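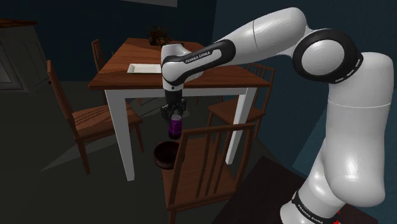 Kiltska is our simulated dining room for people who study how robot arms learn household chores, and it comes with the method we use ourselves for teaching those chores from a small number of demonstrations. We have been asked many times whether a rendered room can be good enough to learn from, and our answer has always been that it depends a great deal on what you put in it. Ours has a proper table with chairs drawn up to it, a tray and a spiky dried-looking plant on the top, and things placed where a real household might well put them, which is to say slightly in the way. In the clearing-up task the Franka arm has to bring a slender purple can over a dark round bin that stands between the table and the back of a chair, and that chair back matters more than you might think, as it hides part of the bin from the viewpoint the policy is given.

What you get

The Kiltska package contains the room itself, the task scripts, the demonstrations and the trained policies from our paper, along with all the settings we used, so that you can repeat our results before you start changing things (we do recommend doing it in that order!). There are 304 demonstrations in the set, each one steered by a person at a desk, and we have left in the hesitant ones. Marietjie Ndlovu, who built most of the tasks, felt strongly that tidying them up would give a flattering picture of how people move an arm, and after a good deal of friendly argument the rest of us came round to her view.

How the method works

We call the method Restar. A policy first learns from the demonstrations in the usual way, by copying. It is then let loose in the room, and whenever an attempt goes wrong we wind the simulation back to the last moment at which the arm was still doing well and begin again from there, with the furniture and objects nudged a little. Most of the practice is therefore spent on the awkward part of a chore, such as lining up over the bin, and very little on the long and easy swing across the table. It is a simple idea and we make no great claims for its cleverness, but it has saved us a remarkable amount of computing time.

What we found

We tested the clearing-up task over 2000 attempts, with the starting positions drawn afresh each time. The policy that had only copied people got the can into the bin in 1282 of them. After Restar practice, failures on the same starting positions fell to nearly half of what they had been. The mistakes that remain are mostly of two kinds: the can is released a touch too early and catches the rim, or the wrist comes down on the wrong side of the chair and the arm has to give up. Ashley Parsons has written a long note on the second kind, which is included in the documentation folder and is well worth an evening if you are fond of that sort of thing.

We should say plainly that these are simulation results. Transfer to a real arm is a separate piece of work, and the present package doesn't include it.

Requirements and licence

You will need a desktop machine with a recent graphics card and a fair amount of free disk space. The Dobson physics add-on is supplied with the package and should be installed first. University groups may use everything free of charge for research and teaching. Companies are asked to write to us at Hunder for a licence, and we try to be reasonable about it.

Version 2 of the package was released on Aug 27, 2020. Demonstrations recorded in the January version will still load, although the bin has since been made slightly narrower and older scores should not be compared with new ones.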